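Rullum (garra manual)

Rullum é uma garra manual de dois dedos, de construção caseira, projetada por Modupe Okoro e Idrisa Koech na oficina compartilhada Kariuki. Serve para registrar tarefas domésticas que mais tarde um braço robótico tentará repetir, com a dignidade possível. O nome, segundo Koech, não significa nada e estava livre.

Construção

A estrutura é de placas pretas planas com recortes, articuladas por pinos prateados. Os dedos levam almofadas azuis com ranhuras finas, terceira solução adotada depois da fita adesiva e de um par de luvas de cozinha que ninguém reclamou.

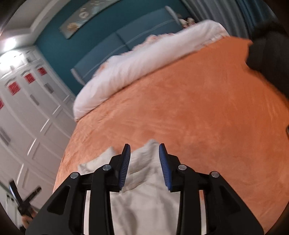
A versão 2 corrigiu a folga nas articulações, defeito que a documentação da versão 1 chamava de "flexibilidade". O projeto consumiu 544 horas de oficina, sem contar as discussões sobre parafusos, que Nyokabi Mollel se recusou a anotar.

Uso

A garra é usada aos pares, uma em cada mão. O repertório atual limita-se a panos e peças pequenas, estendidos e dobrados sobre a cama. Peninah Owino redigiu o protocolo, de cinco páginas, quatro delas dedicadas a lençóis com elástico, ainda sem resultado publicável.

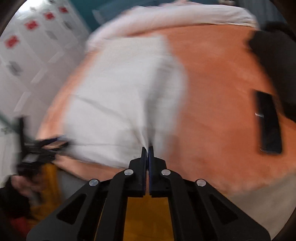
Uma variante com mola mais rígida, a Stondis, foi abandonada em outubro por cansar o polegar do operador. Os arquivos de corte da versão 2 estão disponíveis na oficina desde 3 de abril de 2025.

Ver também: Cundavach (suporte de bancada)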